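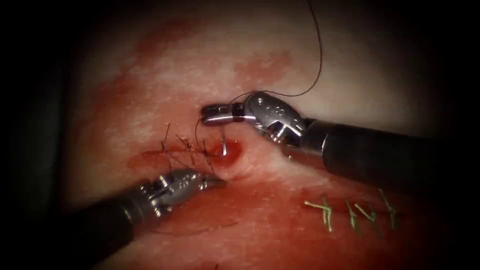 Fig. 1. Two instruments at a line of stitches.

6. Wall mounting and first power-on (Gonholm display)

1. Check wall. Bracket needs solid backing, not bare drywall.
2. Hang bracket with the four long screws. Level it before final tightning.
3. Lift display on. Two people. Push until both hooks click.
4. Plug in power, then signal cable. Wait for the Zurside logo.

CAUTION: Never lift by the stand socket.

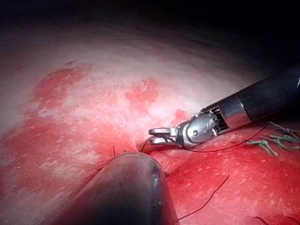

Fig. 2. Black shaft, silver collar, tissue surface.

5. Menu > Input. Pick the port you used. Auto is slow, skip it.
6. Brightness: start at 220. Too harsh in a dim room, drop to 61.
7. Lock the menu. Default code 2377. Change it and write teh new one down.

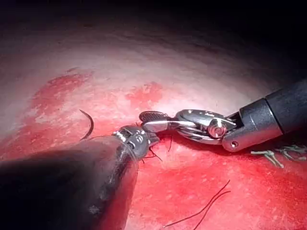
8. No signal? Reseat cable both ends, power off, wait, power on. Still nothing, try the other port.

Note: Flusham adapters need firmware from July or later. Older ones flicker.

Cleaning: soft dry cloth only. No sprays on the panel.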